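What I Wish I'd Asked Before the Gutters Came Down
Speaker notes, Trolthorpe Homeowners' Evening, 8 August 2023
Declan Geraghty

Wait for the chairs to stop scraping. Thank Eftychia for the slot and the microphone, in that order.

Opening

Start with the gutters. I hired a man to replace 2 brackets. By May I owned a new roof edge, a skip I hadn't ordered, and a bill for $3000. Pause here. Somebody usually groans, and it helps to let them.

Say plainly that the work was fine. The roof edge is lovely. My complaint is with myself, as I agreed to every single thing on that bill while standing in a driveway in my socks.

Ask for hands: who has ever said "while you're up there" to a man on a ladder? Put my own hand up first.

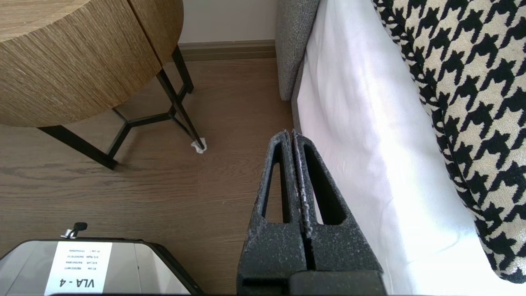
Getting the quote

A quote and an estimate are different animals. Mine said "estimate" at the top in very small type and I read it as "promise."

Tell the Clirkance story. They sent me a one-line price for the fascia boards: $448. I asked what was in it. Boards and nails. Painting was extra, taking the old boards away was extra, and so was the second visit to do the painting. Keep it short, they were polite about it.

What to get in writing: the materials by name, who hauls off the mess, what happens if they find rot. They will find rot. I have never met a house where they didn't.

If people are writing this down, slow up.

Julance came in higher and listed 19 separate items, including "sweep path." I laughed at that one and then went with the other firm. I swept the path myself for a week.

Checking the license and the insurance

Ask to see both. Yes, it feels rude. Practice on the dog.

Call the insurer on the certificate and ask if the policy is still live. It takes less time than choosing a paint color, and in our house it caused fewer arguments.
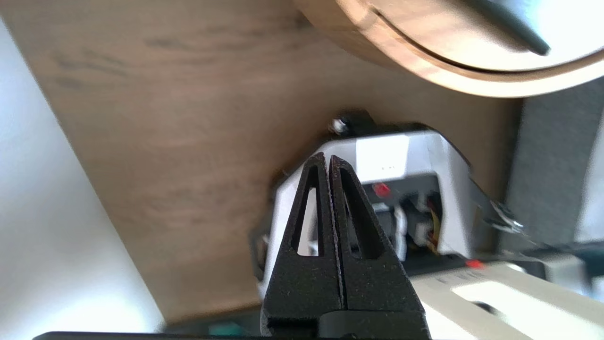
Wyn Lloyd disagrees with me on this part and wanted it put to you fairly: a good handyman who has been fixing porches on your street for years is a better bet than a stranger with a folder, and if you wave forms at him he'll go and fix somebody else's porch.

Fair enough. My answer is that the good ones I've asked had the paper in the truck.

Paying

Never the whole lot up front. A deposit for materials, a chunk in the middle, the rest when you've walked around the job in daylight. I paid my last chunk at dusk, in drizzle, and discovered the downspout the next morning. It emptied onto the steps.
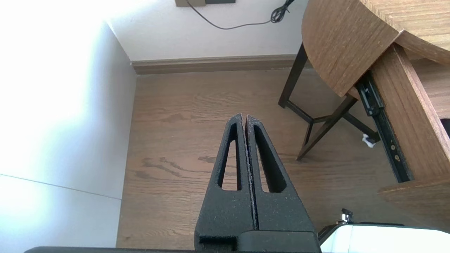
They did come back for it, on the third phone call. Had I still been holding some of the money, I suspect one call would have covered it.

Mention Shirazi, the firm that did our back door. They wanted the final payment only after we'd used the door for a few days. It stuck on day two and they planed it. I'd hire them again if they ever had an opening, which they don't.

Questions

Cirilo will ask about permits. Read him the town office phone number off the card and move on.

If asked who did my gutters: say I'll tell them over coffee.

Leave the sample contract on the table by the door. Bring more copies than last time.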